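The Nandthorpe Letter, July
From the back pages: The handkerchief question

Last month I mentioned in passing that I had started carrying a handkerchief, and I have received more mail about it than about anything else I have written here, including the piece on the bridge. People who said nothing when I got the name of the mayor wrong have written to me at length about my nose. So I suppose we had better go into it.

It began in May, when the birches did what they do. I get hay fever the way other people get relatives, at fixed times of year and for longer than planned. By the middle of the month I was buying paper tissues in the big value pack and stuffing them in every pocket I own, and every pocket I own was then going through the wash with a tissue in it. Anyone who has done that once knows the result. Anyone who has done it every week for a whole spring, as I have, owns a black sweater that looks like it was left out in a snowstorm.

My wife put up with it for some time. Then one evening she handed me a pair of navy pants, a roll of tape and a look, and went to watch television in the other room. I picked lint until bedtime. Somewhere near the left knee I thought of my grandfather, who blew his nose on a square of cotton for his entire adult life and never once had to take tape to his pants.

I went to Jillier the next morning. For newer readers, Jillier is the clothing store across from the post office, with the window display that has been on the theme of "autumn" since before we moved here. I asked for men's handkerchiefs. The young man at the counter asked if I meant a pocket square. I said no, one you use. He asked what for. I mimed it. He went and got someone older.

They had them in the back, under the suspenders. A box of 12, white, plain hem, the cardboard gone the color of tea. I bought the lot, and the older clerk wrapped the box in paper as if it might be a gift. I didn't correct him.

Now for the mail. It falls into two piles, and the smaller one is from people who are disgusted. I want to be fair to this pile. Their point, put several ways and once in capital letters, is that I am walking around with the contents of my nose in my pants. I can't argue with it as a statement of fact. I'd only say that the contents of my nose have to go somewhere, and that a man with a damp paper tissue balled up in his sleeve is standing on much the same ground as I am. There's a sensible version of the complaint too, which is about colds. If I have an actual cold, with a fever and a bad attitude, I go back to paper and throw it out right away, and I wash my hands. Handkerchiefs at my house are for pollen, onions, eyeglasses and weddings.

The larger pile is from people who have been carrying one all along and were waiting to be asked. I had no idea there were so many of you. You have opinions on hems. You have opinions on whether the initial goes in the corner or a little way in from the corner. One reader sent two pages on the subject of linen, and I read both of them, and I'm going to need some time.

The most useful letter came from Tyyne Seppälä, who lives out on the Viltby road and who ironed handkerchiefs for money as a girl. I called her up, and she was kind enough to talk me through it while doing something noisy with pans. Most of what follows is hers.

New cotton handkerchiefs are no good. They come stiff with whatever the factory puts on them, and blowing your nose on one is like blowing your nose on an envelope. Wash them before you use them. Then wash them again. Mine took three washes before they would take in any water at all, and Tyyne said that was about what she'd expect from "store ones," in a tone I felt the box from Jillier had not earned.

Skip the fabric softener. It coats the cotton, and you end up with a very pleasant-smelling square that moves things around and absorbs none of them.

Soak the used ones in a basin of cold water with a spoonful of salt before they go in with anything else. I had assumed hot. I was told, firmly, that hot sets it. I asked what "it" was and she asked me what I thought it was. After the cold soak they can go in as hot as you like with the dish towels, assuming your household allows that. Mine has asked that they go in by themselves, so they do, which makes for the smallest load of laundry ever seen. The machine hardly notices.

Don't tumble them dry if there's sun. Pin them by one edge with a little overlap, so each clothespin holds the corners of two. It saves pins, and from the kitchen window it looks like a small and very peaceful surrender. My neighbor leaned over the fence to ask what we were giving up.

Iron them damp. On this she would not budge. If they have dried out, sprinkle them, roll them up in a towel and leave them alone for a while. Start in the middle and push out toward the edges, and don't pull, or you will get a shape she called a "kite" and which I have since produced many times. Fold in half, press, fold again, press, and stop there. She does not hold with folding in thirds. She mentioned a family in Viltby that did.

I should say that I didn't iron anything before this. I had shirts that claimed to take care of themselves, and I took them at their word. So there was some surprise at home when I set up the board on a weeknight, and more when I got a second evening out of it. I've come around to the job. A handkerchief is the right size for a beginner. It has no sleeves. You can do the whole thing wrong and the only person who will ever see it is you, at close range, with your eyes shut. I listen to the ball game and get through the week's worth in two innings, or one if the pitching is bad.

Pin-yu Chou wrote to ask how many a person needs, and whether women's ones are a swindle. To the first, seven gets you from one wash day to the next in normal life. In birch season I'd want the full box. To the second, yes. I went back to Jillier to look. The women's handkerchiefs are the size of a slice of bread and have a lace border that takes up most of the bread. They cost more. Pin-yu reports that she has been using her late father's for years and that they do everything she has ever asked of them, including, once, straining coffee. She didn't say whose coffee.

Several of you asked about lending. The old rule, and I've now heard it from enough people to believe it was once a rule, is that you carry one for yourself and one for somebody else, and that you never ask for the second one back. I tried it at my niece's graduation. The speeches were long and a woman two seats down was having a hard time of it, so I passed along the clean one, pressed, folded in half and in half again. She was very gracious. She dried her eyes, and then she cleaned her phone with it, both sides, and handed it to her son, who had been eating a peach. I wasn't sure what the rule was after that. I let it go. I think of it sometimes.

On the matter of cost, a gentleman who signs himself "Peltonen, retired" has worked out what I'm saving on tissues against what I'm spending on water, salt and the iron, and informs me that I'll be ahead sometime in the next decade if I don't lose any. I've already lost the one with the peach. There's also one that went into my coat at the dry cleaner's and hasn't been heard from. I'd ask Mr. Peltonen not to revise the figures on my account.

And what about color, since four separate people brought it up and one of them seemed upset? The bandanna faction points out that a red pattern hides everything. That's true, and it's the reason I don't want one. I'd like to know when a thing is dirty. White also takes bleach, and goes with everything, and can be waved at a passing boat. The drawback is that a plain white handkerchief, once it has been used and wadded up and left on the arm of a chair, looks exactly like a paper tissue, and will be treated as one by any tidy person who comes along. I have rescued mine from the kitchen trash more than once. I was asked, quite reasonably, how anybody was supposed to tell.
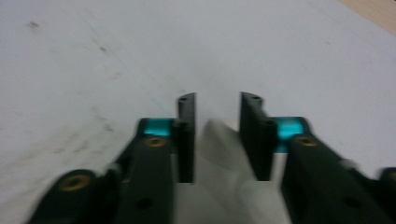
So I've taken up the reader suggestion of a few stitches of blue thread in one corner, done by me, at the same board, during the same ball game. They are meant to be my initials. My wife says they look like a bug. They do get handed back to me now instead of thrown out, usually between finger and thumb, so I'm counting it as a success and will do the rest of the box before the ragweed comes in.

Letters on this subject are welcome until the next issue, when I plan to get back to the bridge. If you are the reader with the linen, I still have your samples, and I have washed them in cold.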